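Handheld demos and tracking dropouts
Teaching and demonstration > Hardware

drilter_mk2
We are collecting two-handed demonstrations with handheld grippers, fiducial markers on each. 302 episodes so far, 70 rejected for lost pose. Most rejects come from the mezzanine, where there are tube lights, pendant lamps and a large window at the far end.
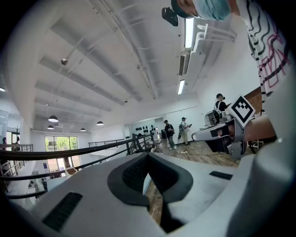

My first suspicion is exposure. With the window behind it, the white field on a marker blooms and the corner fit goes. Has anyone fixed this without blacking out the glass?

Rathore
Lock the exposure and check again before touching the room. I doubt it is the window. Tilt is the usual cause. Past a certain angle a single flat marker gives two plausible poses and the solver flips between them.

drilter_mk2
Exposure has been locked since Wednesday. Flips would show as jumps and I see gaps. For table work the operator sits and the grippers have markers on a cube.

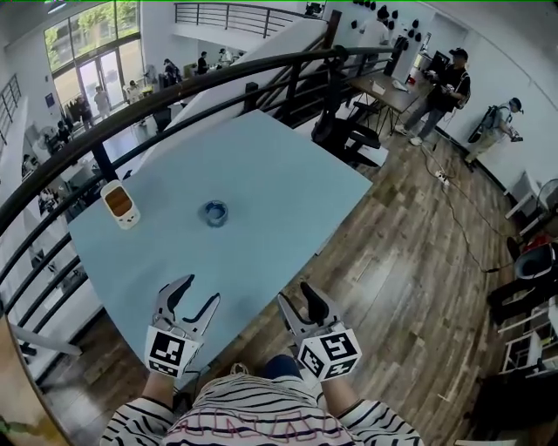 Reject rate seated is much lower – 7 in the last batch. Same floor, same lights.

Rathore
Then you have changed two things at once, the marker layout and the posture. Run the cube standing up.

bretska
Disagree with both of you. Why handheld at all? We drive the arm remotely and log joint angles directly. No markers, no dropouts, and every recorded motion is one the arm can do.

Lacey Rowbotham
Remote control is slower per episode, though. At Dulwood we needed 4,000 short pick-and-place demos and the operators were worn out by the leader arms well before that. Handheld was the only way to finish. We did filter afterwards for reach and joint speed.

bretska
And how many did the filter throw away?

Lacey Rowbotham
More than I liked. Still cheaper.

drilter_mk2
Will run the cube standing, same task, exposure left alone. Logs to follow.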